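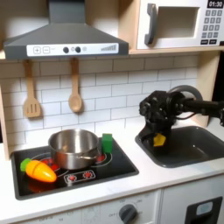

A play kitchen with a cooktop, a sink and a range hood.

What Is Each Part of a Kitchen For?

A play kitchen is a small copy of a real one. It has many of the same parts, and each part has a job.

The cooktop
The cooktop is where food gets heated in pots and pans. The circles on it are called burners. They show you where a pan should go. On a real cooktop, red often means hot. On a toy one, the red is only printed on, so it never warms up.

The saucepan
A saucepan is good for soup, rice and boiled vegetables. Many saucepans are made of stainless steel, a metal that does not rust easily. Steel gets hot fast, and sometimes the handle does too. That is why grown-ups turn the handle away from the edge and use an oven mitt.

The range hood
The big gray shape over the cooktop is a range hood. When you boil water, some of it turns into steam and floats up. A real hood has a fan inside that pulls in the steam and the smell of cooking. Plus and minus buttons can make the fan go faster or slower.

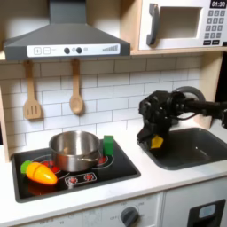 Hoods get greasy, so they need to be wiped clean now and then. Walls behind a cooktop get splashed too. Tiles are used there a lot - they are smooth, and sauce wipes right off.

The spoon and the spatula
Wooden tools are handy for cooking. Wood does not heat up as fast as metal, and it does not scratch the pan. A slotted spatula has long holes in it. Lift food out of water with it and the water runs back through the holes.

The microwave
A microwave heats food without a burner. Invisible waves make the water in the food move and warm up. Never put a metal pan in a real one.

The sink
The sink is for washing. Wash your hands first, then wash vegetables like carrots before anyone peels or cuts them. Dirty dishes come last.

Try it yourself
Look around your kitchen at home with a grown-up. Can you find all 7 parts? Draw the one you like best and write down what it does.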